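How to Start Tomatoes From Seed Without Losing Your Mind or Your Windowsill

Every winter I tell myself I will buy seedlings like a normal person, and every winter a seed catalog arrives and I lose the argument. If you have lost it too, this is how I get from packet to garden with most of the plants alive. It is the sixth version of this page. The first five were more optimistic.

What you need

Seeds, a bag of seed starting mix, paper cups, a tray with a lip, a marker, and a light. The light matters most, and it's the thing people skip, having decided that their south window is sunnier than everyone else's. It is not. I used a south window for three years and grew a very nice crop of pale green string.

My light is a Hurus shop fixture that cost less than dinner for two. Hang it on chains so you can raise it. If you prop it on books, you will end up reading all the books while you move it.

Step 1. Count backward

Find your average last frost date and go back six to eight weeks. Start there. Do not start in January so as to "get ahead." A tomato started too early spends spring as a sulky teenager in a container it has outgrown, and a younger plant will catch up with it by July.

Step 2. Prepare the cups

Poke three holes in the bottom of each cup with a skewer or a nail. Write the variety on the side before you fill it. Write it in pencil or a real permanent marker, as the cheap kind washes off at the first watering and leaves you with a tray of mysteries. I once raised what I swore was Biswas, a big striped slicer I had paid too much for, and gave a lot of speeches about it to the neighbors. It was a cherry tomato.

Dampen the mix in a bucket before filling. It should hold together when squeezed and drip once or twice at most. Dry mix straight from the bag floats, and your seeds will float off with it. Fill the cups to a finger's width below the rim and tap them on the table to settle.

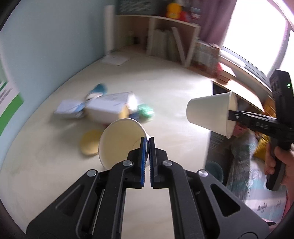 Can I use garden soil instead of seed starting mix?

Save it for the garden. In a small container it packs down hard, drains badly, and brings along weed seeds and the fungus that makes seedlings keel over at the base. Bagged mix is dull stuff, but dull is what a seed wants.

Step 3. Sow

Two seeds per cup, a quarter inch deep. Cover, press lightly, and mist. Set the tray somewhere warm; the top of my refrigerator did the job until we bought one that doesn't leak heat, which my electric bill appreciates more than my tomatoes do. Between 70 and 80 degrees you should see sprouts in a week or so. Old seed takes longer. Very old seed takes forever.

Lay plastic wrap loosely over the tray and take it off the moment you see the first green loop. Leave it on and you are running a mold farm.

Step 4. Light and water

Put the light two or three inches above the leaves, on for fourteen hours a day. Get a timer. Water from below by pouring half an inch into the tray and dumping whatever is left after twenty minutes. If the cups feel heavy, leave them alone. More seedlings die of kindness than of thirst, at least in my house.

Once the second set of leaves shows up, snip the weaker plant in each cup with scissors. My friend Aoi Higuchi can't bring herself to do this and pots up both. She had 90 plants one year and a yard that holds twelve. I got a lot of free tomatoes that August.

Step 5. Move up, then out

When roots poke through the holes, shift each plant to a bigger pot and bury the stem up to the lowest leaves. Paper cups go soft by this stage, so hold them from underneath.

A week before planting, start setting the pots outside in the shade, an hour the first day and longer each day after. Bring them in at night. You will forget once. Check the forecast on the evening you are most likely to forget, and put a note on the coffee maker.

Peppers work the same way but slower, so give them two extra weeks. Eggplant I have given up on.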